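Grostmont Adds Garment Handling Kit to Its Equipment Loan Program

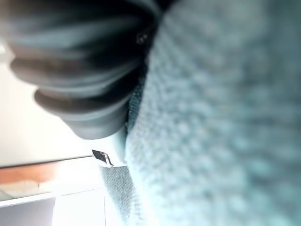 Wrist camera view during garment handling, with teal knitted fabric close to the lens.

Members may now reserve the Brorkau garment handling kit through the Grostmont equipment loan program. The kit is intended for laundries, clothing repair shops and training centers that wish to try robotic handling of soft goods before making a purchase.

Each loan includes 2 grippers, a wrist camera with its mounting bracket, a cable set and a printed setup guide. The standard loan period is 4 weeks and may be extended once if no other member is waiting. The kit fits most small tabletop arms - members should check the bracket sizes listed in the guide before applying.

Darius Roman, who manages the loan program, reviewed the kit at the Andstead workshop in July. His report rates the camera software as easy to learn and the grippers as well suited to sweaters and other heavy knits. It notes that the lens has a short working distance and that thick fabric can fill much of the view. Initial setup took about 43 minutes.

Software support is provided by Fontes on weekdays. Requests received by noon on Friday will be answered the following week. Application forms are available at the Andstead front desk.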